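Teaching the Arm: Questions I Get a Lot

Last updated Sep 28, 2022

I teach small robot arms to do small chores, and my inbox is full of the same handful of questions (which I love, keep them coming!). These are my answers. If yours is missing, write to me through the contact form and I'll add it in October.

What do you mean by "teaching"?

I do the job myself, through the arm, and the computer writes down what every joint did along the way. Do that enough times and you've got something a learning program can chew on. I never type in a single position.

By hand or by remote?

Both! By hand means I switch the motors to limp and push the arm around with my fingers. It's lovely for a first try, but my big hands end up in every camera view. By remote means I hold a second arm, the leader, and the follower copies it. I do nearly everything by remote now.

What task should I start with?

Block into box. Put one block on the floor, put one open box next to the arm, and move the block over. It sounds dull and it'll keep you busy for a week.
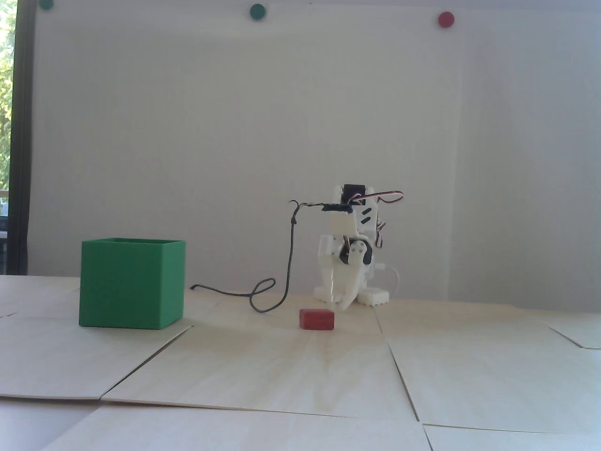 Block-into-box: red block by the gripper, green box off to the left.

How many demos do I need?

My first decent result came from 50... no wait, I looked it up in my notebook, and it was far fewer than I remembered: 11 good ones, with the block always in the same spot. Once I started moving the block around, the number shot up. Tharindu Uddin, who I swap recordings with, is closing in on 1,000 and still says he wants more corners covered.

Do I have to throw out the bad ones?

I toss the ones where I sneezed or dropped the leader. A slow grab or a second try at the block stays in, and I think the arm is better for it.

My arm shakes when I go slowly. Is it broken?

Probably not! Check the screws on the joints first, then the power supply. Mine shook for 2 whole evenings over one loose horn screw and I was ready to blame the software.

Where do the cables go?

Anywhere the arm can't catch them. Leave enough slack for the full reach, then run the arm through its whole range once before you record anything. Jasper Willems skipped that step and yanked his camera clean off the shelf.

Which software do you use?

I record with Wivari and train with Dankwa. They don't share a file format, so there's a little converter on my downloads page. Run it with the arm unplugged, please, because it pokes the serial port when it starts up.

How long is one session?

I stop after 5 takes, stretch, and go again. My wrist gets lazy past that and the recordings show it.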